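Section 3: Setting up the drinks table

Read section 2 first if the table is still in its box. Otherwise carry on.

You need: the Storonent white-top table, a dry cloth, a damp cloth, the bottles, the cups, one bin with a lid. Cups and bin go on last.

3.1 Placing the table

1. Pick a flat bit of floor. Not the doorway, not under the coat hooks.
2. Open the legs one at a time till each one clicks. No click, not locked. Start again.
3. Turn the table over. Two people for this, it's heavier than it looks.
4. Press down on each corner. If it rocks, wind the foot out under the low corner, half a turn at a time.
5. Table should be a hand's width off the wall, so the cloth can get down the back.

CAUTION: keep fingers clear of the leg hinge. Gobnait Keane has the bruise to show for it.

3.2 Cleaning the top

1. Damp cloth first, whole top, then the edges.
2. Dry cloth straight after. Water left standing gets into the seam and the edge lifts.
3. Marks that won't shift: a small drop of Brillinness on the cloth, never straight on the table. Wipe, rinse, dry.

Note: no scouring pads. The white finish scratches and you can't polish it back out.

Note: the old Jostex cover doesn't fit this table. It's for the round one. Please stop trying.

3.3 Bottles

1. Take the shrink wrap off over the bin. Cut it along the side with the blunt scissors, not a knife, a knife goes through the bottle as well.
2. Check each cap. Ring broken or cap loose, put it to one side and don't hand it out.
3. Wipe the bottoms. They pick up grit from the storeroom floor and it gets dragged accross the top.
4. Stand them upright, labels to the front, no stacking.
5. Start from the right-hand end and work left. Leave the middle clear for pouring and for people putting things down.
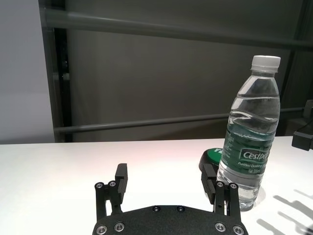
6. Leave a gap between the bottles and the edge of the table. A full bottle goes over easily if somebody's sleeve catches it.
7. Different sizes: tall at the back, short in front. If all you've got is one size, one row will do.
8. Opened bottles go back with the cap done up tight. Write initials on the cap in marker, otherwise they all get poured away at the end.

CAUTION: water near the extension lead. Lead runs behind the table, never over it. Any spill, switch off at the wall before you mop.

3.4 Cups and topping up

1. Cups upside down on the Öztürkmen tray, left-hand end. One sleeve of 200 is plenty for a Sunday.
2. Top up from the storeroom when you're down to 3 bottles. Don't wait for the last one.
3. Oldest stock first. Date is on the bottle, have a look before you carry it through.

3.5 Clearing away

1. Empties: squash, cap back on, recycling bag.
2. Unopened bottles back to the storeroom, lowest shelf.
3. Wipe and dry as in 3.2.
4. Fold the legs in the oposite order to how you opened them. Force nothing.

Missing feet, split edges, a leg that won't lock: tell Jarlath Hennessy and leave the table folded with a note taped on it. Spare feet are in the drawer marked TABLES, along with the key for the storeroom.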